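Chapter 6
Work Done at a Table

Chapter outline
6.1 Why the table matters
6.2 Height
6.3 Reach
6.4 Sitting, standing, and changing between them
Key terms
Review of terms from Chapter 5

Before you begin

You should be comfortable with the terms posture, static load, and work cycle from the last chapter. If static load is still unclear, go back and read the pages on holding and carrying. Most of what follows depends on it.

A tape measure will be useful for the activity at the end of section 6.3.

Opening case: the packing room at Clitier

Clitier makes small brass fittings for window blinds. The fittings are cast and finished in one building and packed by hand in another. When Gertraud Schnyder took over the packing room, the work was done at long tables that had come out of a school cafeteria. They were sturdy and easy to wipe down, and they had been in the room for longer than most of the people working at them.

Packers stood on one side of the table. Loose fittings arrived in a tray on the left, printed cards were stacked at the back, and finished boxes went into a bin on the floor to the right. A packer took a fitting, reached for a card, folded the card around the fitting, put both in a box, closed the box, and bent down to set it in the bin. Then the cycle began again.

The company had received complaints of sore necks and lower backs, mostly from the taller packers. A few of the shorter packers had sore shoulders. The first response was to send everyone a leaflet on stretching. Some people stretched and some did not, and the complaints continued at the same rate.

Schnyder spent a morning in the room with a notebook. She wrote down where each person's elbows were when they folded a card, how far they leaned to get the card in the first place, and what they did with their free hand. The free hand turned out to be one of the more useful entries. Many of the packers were propping themselves on the table with it while they leaned forward to the card stack. A hand that is holding up the body cannot help with the work, so the folding was being done mostly with the other one.

The changes made at Clitier were small. The card stacks were moved forward to sit beside the tray. The bin was raised on a stand to the height of the tabletop. The legs of 2 tables were fitted with extensions and those tables were given to the taller packers. No new tables were bought that year. We will return to the packing room at several points in this chapter, and again in Chapter 9, when we look at how the company kept records of the complaints.

6.1 Why the table matters

A great deal of the world's work is done on a flat surface between the waist and the chest. Cooks chop on it, tailors cut on it, nurses lay out instruments on it, and clerks write on it. People who study work tend to pay close attention to tools and chairs and much less to the table. A table has no moving parts and does not seem to do anything.

What it does is fix the place where the hands will be. Once the hands are fixed, the rest of the body has to arrange itself behind them. If the surface is too low, the back bends until the hands get there. If it is too high, the shoulders rise. If the thing being worked on is too far away, the trunk leans or twists. A person will nearly always bring the hands and eyes to the task first and let the other joints make up the difference, and will usually do so without noticing.

This is the first idea to take from the chapter: posture at a table is mostly a result. Telling someone to stand up straight at a low table asks them to choose between standing straight and doing the job. They will do the job.
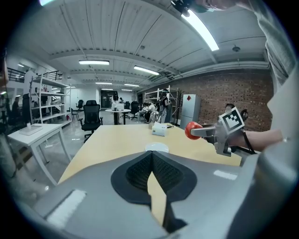
The second idea is that a table is shared by tasks as well as by people. The same surface may be used in the morning for writing labels and in the afternoon for assembling parts that need some force. Writing is easier on a surface slightly above the elbow, where the eyes are closer to the page and the forearms can rest. Pressing, kneading, and sawing are easier on a surface below the elbow, where the weight of the upper body can be put to use. A height that suits one of these tasks will be wrong for the other, even when the person has not changed.

The third idea concerns the objects on the table. Tabletop height and working height are two different measurements. Working height is the height of the hands while the work is going on. A baker rolling thin dough has a working height only slightly above the tabletop. A person repairing a clock that stands upright on the same table may have a working height well above it. When you read that a bench should be a certain height, check which of the two is meant. Catalogs nearly always give the height of the top. Standards and research reports often give the height of the hands. Students who mix up the two will get answers that look reasonable and are wrong.

The parts of the working area

It helps to have names for the regions of a table. This book uses 3.

Near area. The part of the surface that can be reached with the upper arms hanging close to the sides and only the forearms moving. On a plan drawing it appears as two overlapping curves in front of the body. Work that needs care, or that is repeated many times an hour, belongs in the near area.

Far area. The part that can be reached with the arm extended but without bending at the waist. Items used now and then can be kept in the far area. The cards at Clitier were at the back edge of it for some packers and beyond it for others.

Outer area. Everything past the far area. To reach it, a person must lean, twist, or take a step. Spare supplies can be stored there, and so can items that are taken away at the end of the day.

The boundaries between these areas belong to the person and not to the table. Two people standing at the same spot will have different near areas, and one person's near area will shift when they move from standing to sitting. Clothing has an effect as well. Thick sleeves, gloves, and straps worn over the forearm all change how far and how freely the arm moves, usually by a little, sometimes by enough to push an object from the near area into the far one.

Box 6.1 A note on two-handed work

Many table tasks use the hands unequally. One holds the object steady and the other acts on it: peeling a potato, sharpening a pencil, threading a needle. The holding hand is easy to overlook. It may stay in one position through the whole work cycle and so carry a static load, while the acting hand moves and rests by turns. Discomfort in the holding arm is common in such tasks and is often blamed on something else.

At Sarantis, a frame shop, the answer was a simple wooden block with a groove in it. The block held the corner of the frame and the second hand was free to move. Devices of this kind are called fixtures, and they are covered in Chapter 8.

Who decides the height?

In most workplaces the height of the table was decided by whoever bought it, and the buyer chose from what was offered. Standard heights came about for practical reasons such as stacking, shipping, and matching the furniture already in the room. They suit some people well. A person near the middle of the range may work for years at a standard bench and never give it a thought, which is one reason that the problem is easy to miss from the manager's office.

Adjustable tables are one solution, though not always the best one. They cost more, and they work only if people adjust them. At Nitent, a mail-order seed company, adjustable benches were put in for the autumn packing season, and by spring nearly all of them were still at the height at which they had been delivered. The crank was stored in a drawer - and the drawer was locked at the end of each shift. When the cranks were left hanging on the benches, people began to use them.

Where tables cannot be adjusted, there are other ways to bring the hands to a better height. A platform raises a short worker. A thick board or a shallow box raises the work for a tall one. Platforms need care, as they add an edge that people can step off by accident, and they should be long enough to cover the whole area in which the person moves.

Questions to keep in mind

As you read sections 6.2 through 6.4, think of one table you use often. It can be a kitchen counter, a desk, or a bench in a shop or lab. Where are your elbows when you work at it? Which object do you reach for most, and where is it kept? Does your free hand do anything?

Write short answers now and keep them. You will need them for the activity at the end of section 6.3, where you will draw a plan of the table and mark the three areas on it.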